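Home Issues Archive Submissions Contact

July 17, 2021
Lionel Tapley

4. The Kitchen Reels and Their Viewers

Lockwood is the film in this group that I keep going back to, and I was delighted to find how well its long middle section holds up. For 34 minutes we stay in one apartment with three sisters who are sorting their late mother's belongings. They argue over who did the caring, who was paid for work outside the home, and who was thanked. The camera rarely leaves the room. What makes the section so exciting is the sound - the sisters talk over each other constantly, and the editor lets them. Older documentaries about housework tended to give each woman her own turn to speak, framed like a witness. Lockwood gives us a family instead, with all its noise.

Romano works the same ground from the other side. Its director filmed her own household during a single February, and she left in the moments when her husband asks her to stop filming and help with dinner. Viewers at the first screenings laughed at these exchanges, and the 336 comment cards kept from those evenings show that many of them went home and kept talking about it. One card reads, in full, "I was angry at him until I got home and saw my own sink." I find these cards wonderful material. They let us follow an argument out of the theater and into the week that came after it, which reviews of the period almost never do.

The cards also complicate a claim made in Section 3, that these films spoke mostly to women who already agreed with them. A good number of the writers say plainly that they came with a friend or a daughter and did not expect to like what they saw. 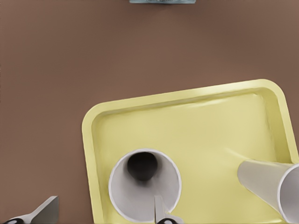
Figure 4. Tabletop with yellow tray, computer rendering.

Hirka, the shortest of the films, drew the sharpest replies. Its subject is a cleaning crew that organizes for better hours, and several viewers objected that the women who employed cleaners at home were let off too lightly. The Zuvo collective, which distributed the film, printed those objections in its program notes for the next run - a generous move, and a smart one. New audiences walked in with the quarrel already open, and their cards answer the earlier ones by number.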